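Derkberg Gripper Kit, review after four months
Reviewed by Eduardo Macedo

Rating: 3 out of 5

I bought the Derkberg kit in January to replace an older Clerar hand on our white arm. We use it for tabletop pick and place with kitchen things: bowls, a plate, fruit, a ketchup bottle. It has logged 223 hours. Most of those were fine. The fault I describe further down was serious enough that I think buyers should know about it. 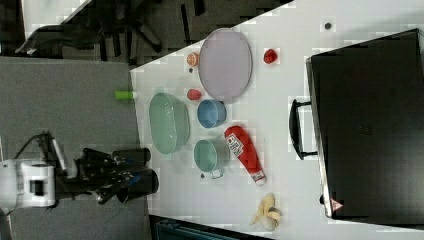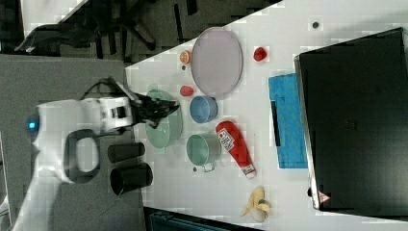
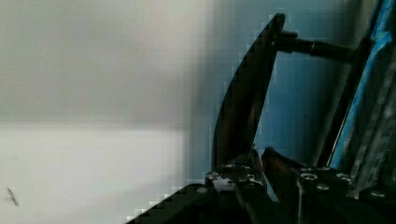 Installation took an afternoon. The bolts were all in the bag and the cable was long enough to reach the wrist without an extension. Calibration runs from the Fliter software, and the manual covers it on one page. Grip strength is good. It holds a full bottle by the middle and does not crush soft fruit on the low setting.

The trouble began at hour 144. We sent a normal stop during a reach over the table. The arm stopped but the fingers kept closing for 4 seconds, at whatever force had been set last. That time they closed on the rim of a glass bowl and chipped it. My hand had been near the same spot a minute before.

I went through the log that evening. The gripper controller had dropped its connection to the arm and carried on with the last command it had. The manual says it should go limp when the connection is lost. Mine did not. I could repeat the fault by wiggling the plug at the wrist while the fingers were moving, though it did not happen every time.

Derkberg support answered the next morning and asked for the log and the serial number. They sent a new cable with a locking plug and a firmware update. The cable stopped the dropouts. The firmware is better but not perfect - pulling the plug on purpose now stops the fingers in under a second, but they hold their position and do not release. If you had a finger in there you would still have to cut power to the gripper to get it out.

We now have the gripper on its own power switch, a Dimitrov unit mounted where the operator can reach it. I would not run the kit without one. The emergency stop on our arm does not cut gripper power, and the quick start sheet never mentions this. Check yours before the first session.

Smaller complaints: the finger bolts loosen and need thread locker, and the replacement pads are expensive for what they are.

I am keeping it. If you buy one, ask for the locking cable when you order and update the firmware before you mount anything.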